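Chasing a gripper that keeps dropping out: how I trace a cable fault on a picking arm

Posted 11/19/23

If you've landed here, your gripper is probably doing what mine did in July: working fine for ages, then going dead halfway down into the bin, then coming back to life as soon as you lift the arm to have a look. Maddening! I lost far too long to this one, mostly by looking in the wrong places, so I've written down the order I'd do it in now.

Our job at Skallus is picking mixed odds and ends out of a metal bin. The arm is a KUKA, the gripper controller is a home-made box we call Ferklow, and the logging program is Starnateck, which we also wrote ourselves (and it shows). Over one run of 3,000 picks we got 624 gripper timeouts. I swapped the power supply, then I swapped the controller, then I sulked for a bit.

What gave it away in the end was sorting the log by wrist angle instead of by time. Nearly all the timeouts came with the wrist turned past 135 degrees. A duff power supply doesn't care which way the wrist is pointing. A cable does.

Before you start

Stop the program, drop into the slow manual mode and keep the pendant in your hand, with your thumb near the stop. Anyone else who is about stays out of reach of the arm. And please don't put your fingers near the gripper to wiggle wires while it has power. I know it's tempting. A gripper with a bad connection can close when the connection comes back, and it won't check whether you're ready.

You'll want:
a torch
a multimeter with clip leads
fresh cable ties and side cutters
some coloured tape
a few things to pick up that you don't mind squashing

Step 1: Go back to the pose where it fails

Jog the arm slowly to one of the poses from your log. Don't use the home position, because everything looks lovely in the home position. Ours likes to fail low over the bin with the wrist bent down, so that's where I park it, and I leave the usual clutter in the bin so that I'm looking at a proper picking pose. Then I follow the cables with the torch from the arm down to the tool, paying most attention to the loop over the wrist and the thin wires that hang from it. 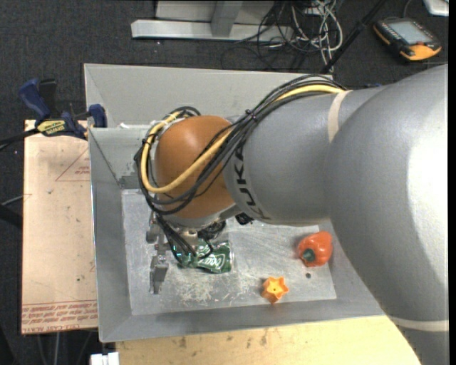
Step 2: Look at the ties before the cables

A cable tie makes a hard point, and the bending all happens right beside it. Look on both sides of each one for a flat spot, a shiny patch or a kink. If a tie has slid, put a bit of coloured tape where it ought to be, then move the arm and see whether it creeps again.

Step 3: Test the wires while they bend

Power off and locked off for this one. Unplug the gripper lead at both ends, clip the meter across one wire at a time and set it to beep. Now flex the cable by hand, a little at a time, starting at the tie nearest the tool and working back. You're listening for a gap in the beep. Mine was the third wire I tried, and the gap only came when I bent it one way – the other way it was perfect, hence all the swearing over the previous weeks.

Step 4: Replace the wire, and give it more room

Please don't just solder the break. A soldered joint is stiff, and it'll crack again next to the repair. I put in a whole new length of flexible cable and made the loop a bit bigger, then tied it so it could slide slightly at one end. Too big is bad as well, mind. A floppy loop will catch on the side of the bin sooner or later, and then you're replacing everything.

Step 5: Run it slowly, then run it properly

Clear your tools out of the bin, go through every bad pose from the log at low speed, and open and close the gripper 3 times in each. If that's clean, do a normal run and sort the log by wrist angle again.

I've also added a rule in Starnateck so that two timeouts in a row stop the arm. It used to retry forever, which is how we got to such a silly number in the first place. If your software lets you do the same, set that up before you go looking for the broken wire.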